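Our little book club is going outdoors (and getting bigger!)

Well, it's happening. After what must be our twelfth email chain on the subject, the Dakberg Readers' Circle is shifting its monthly catch-up out of the back of the bakery and onto the grass at Manalastas Park, starting in April. I'm thrilled. I've been banging on about this since last summer, when we had the oven going behind us and a very heated discussion of an unreliable narrator, and I went home with my shirt stuck to my back.

We'll meet at 4 pm, same as always. Bring a rug or a low chair, a hat, and something to share if you feel like it. If it's raining we'll go back to the bakery, and I'll post a note on the club page by lunchtime so you're not left guessing.

Now, the book! We're reading The Salt Ledger by Emil Lanz, and I'll put my cards on the table and say I've already finished it. I stayed up until 3 in the morning, which I haven't done for a novel since my kids were small and I was awake anyway. It follows two sisters who inherit their grandfather's trading post in a made-up harbour town called Urkivon, along with a set of account books that don't add up. One sister wants to sell and get out. The other starts working through the ledgers page by page and discovers who in town owed what to whom, and what was done about it when they couldn't pay.

It sounds dry when I put it like that. Please trust me, it's anything but dull! There's a chapter set entirely during a power cut that I read twice, and a wedding near the end that made me laugh out loud on the bus. Lanz worked in shipping offices for years before he published anything, and you can tell, because the paperwork is where all the drama is. Who'd have thought.

I do have one grumble – the first 100 pages take their time. A lot of cousins turn up, most of them have the same initial, and I had to draw myself a family tree on the back of a gas bill. If you're struggling, keep going until the letter from the bank arrives. A couple of our members nearly gave up before that point last month when I was passing my copy around, and both of them have since asked me if there's a sequel (there isn't, as far as I know). 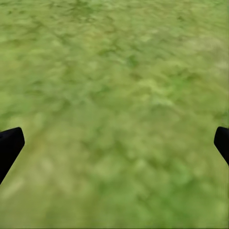 The other bit of news is that Damian Sutter has agreed to come and lead the first discussion. Some of you will remember him from the short story evening we held at the library the winter before last, when he got a room full of very quiet people arguing about a dog. He teaches adult literature classes over in Plorkano and he's written the reading guide for this edition, so he knows the book inside out. He's asked me to pass on that he doesn't want to give a lecture. He'll talk for ten minutes or so, read a favourite passage, and then it's over to us.

He's also sent through a few things to think about while you're reading. Does the older sister know more than she lets on in the early chapters? Is the grandfather a good man who did a few bad things, or the other way round? And what do you make of the ending? I have strong views on the ending and I've promised to keep my mouth shut until everyone else has had a go. Hold me to it.

On getting hold of a copy: the library has three, plus the large print, and the queue is moving along nicely because people have been good about returning them. There's an audiobook too. I listened to a couple of hours of it while painting the laundry and the narrator is terrific with the old aunties, a bit less convincing with the teenagers. If you'd like to buy your own, the bookshop on the corner will order it in for you, just mention the club at the counter. It's 300 pages in paperback, so you've got plenty of time if you start soon. And if money's tight, send me a message. I've got a spare at home and I'm very happy to drop it round.

While I've got your attention, a quick word about our last book. I know The Complete Winter Letters divided the room. At 976 pages it was always going to, and I take full responsibility for suggesting it straight after Christmas. I'm still glad we did it. Some of the best conversation we've had all year came out of that middle section with the flooded orchard, and I've been thinking about what was said on forgiveness ever since. But yes, message received, we'll stick to shorter ones for a while!

A few practical things, because I always forget to mention them and then get six phone calls.

Parking is easiest on the northern side of the park, off the road with the plane trees. The southern gate is closer to the bus stop but the path there is gravel, so if you're using a walker or pushing a pram I'd go the other way. The toilets are near the playground. Dogs are fine on a lead. Kids are very welcome too, and my neighbour's eldest has offered to run a picture book corner a little way off from us if there are enough little ones to make it worthwhile. Let me know ages if you're bringing any.

You don't need to have finished the book to come along. You don't even need to have started it! We've had people turn up for months before reading a single title with us, purely for the company and the lemon slice, and they've been some of our liveliest members. It costs nothing and there's no form to fill in.

After April we've got the next couple of picks still up for grabs. I've had suggestions for a memoir about lighthouse keeping, a crime novel set in a regional theatre company, and a collection of poems, which would be a first for us. I'm leaning towards the crime novel myself, though I could be talked into the poems if somebody else is willing to lead that one. Write your favourite on a slip of paper and drop it in the biscuit tin on the day, or reply on the club page if you can't make it.

Right, I'm off to find the picnic rugs, which were last seen in the shed under the camping stove. See you on the grass at 4, and please, no spoilers about the wedding for those still reading.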